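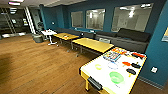 Yellow tables against the teal wall, Urkby common room.

Home Opinion Rooms Archive
April, by Sorcha Semple

I love a shared room with a yellow table in it! Paint every wall beige and people creep through; give them teal walls and a bright green dish and they sit down (and stay past 48 minutes, in my case). Color does half the hosting.

So why do we stop at the kitchen door? 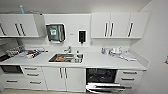
Rostami thinks I'm wrong, and wrote to say that a white kitchen shows you what needs wiping. Fair enough, and I do like those dark handles. But one yellow shelf, please, or even a stool! I'd carry it up the stairs myself.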